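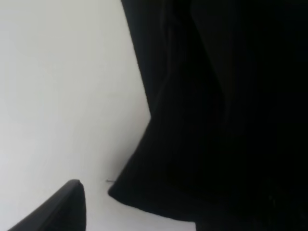
빌텐(Bilten) 보풀제거기 4개월 사용기
읽는 시간 4분

검은 옷을 자주 입다 보니 보풀이 늘 신경 쓰였다. 예전에 쓰던 건전지식은 힘이 약해서 같은 자리를 여러 번 밀어야 했고, 결국 팔꿈치 쪽 천이 얇아졌다. 충전식으로 바꾸려고 트롤툼과 빌텐을 놓고 고민하다가 빌텐을 샀다. 모델명은 831이다. 트롤툼은 망이 더 넓지만 손잡이가 굵어서 내 손에는 맞지 않았다.

무게는 주방 저울로 재니 206g이다. 한 손으로 들고 스웨터 한 벌을 끝낼 정도는 된다. 완충하면 니트 세 벌까지는 힘이 떨어지지 않는다. 네 벌째부터 모터 소리가 낮아진다. 충전 단자는 바닥에 있어서 세워 둔 채로는 충전할 수 없다.

높이 조절은 세 단계다. 1단은 얇은 면 티셔츠용인데 거의 깎이지 않는다. 2단이 가장 쓸 만하고, 합성섬유가 섞인 니트는 2단으로 20분이면 앞뒤와 소매가 끝난다. 3단은 두꺼운 코트에만 썼다. 올이 느슨한 옷에 3단을 대면 실이 걸린다. 한 번 걸려서 목도리 끝이 조금 상했다.
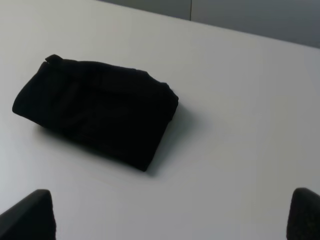
먼지통은 작은 편이다. 니트 한 벌에 한 번은 비워야 하고, 가득 차면 깎인 보풀이 망 쪽으로 다시 나온다. 뚜껑은 돌려서 여는 방식이라 작업 중에 빠진 적은 없다. 칼날 사이에 낀 보풀은 동봉된 솔로 털면 되는데, 솔이 짧아서 나는 못 쓰는 칫솔을 쓴다. 교체용 칼날은 하나 들어 있고 아직 갈지 않았다.

소음은 전기면도기보다 크다. 밤 11시에 돌리기에는 눈치가 보인다.

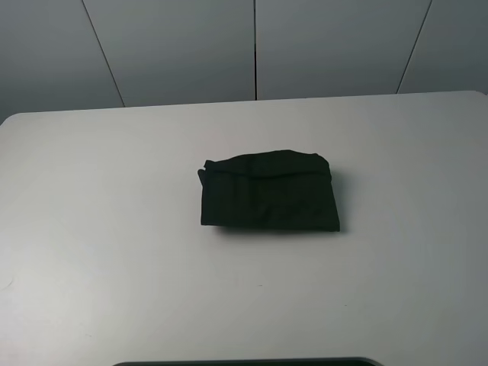 작업하는 자리도 결과에 영향을 준다. 처음에는 침대 위에서 했는데 바닥이 푹신해서 천이 망 안으로 말려 들어갔다. 단단하고 평평한 곳에 옷을 펴고, 손으로 주름을 편 다음 힘을 주지 않고 원을 그리며 미는 것이 낫다. 검은 천은 이렇게 흰 탁자 위에 두면 윤곽이 잘 보여서 옷자락 끝까지 밀기가 편하다. 단추나 봉제선 근처는 기계를 대지 않고 가위로 하나씩 자른다.

아쉬운 점은 설명서다. 한국어 부분이 반 장뿐이고 울 소재에 몇 단을 써야 하는지 나와 있지 않다. 고객센터에 메일로 물었더니 이틀 뒤에 2단을 권한다는 답이 왔다.

니트를 한 철에 두세 벌 입는 사람이라면 건전지식으로도 충분하다. 겨울 내내 돌려 입는 사람에게는 빌텐 쪽을 권한다. 나는 11월에 코트를 꺼내면 칼날부터 갈고 다시 써 볼 생각이다.

문의: 블로그 하단 메일 양식 | © Illelus 생활용품 리뷰 | 맨 위로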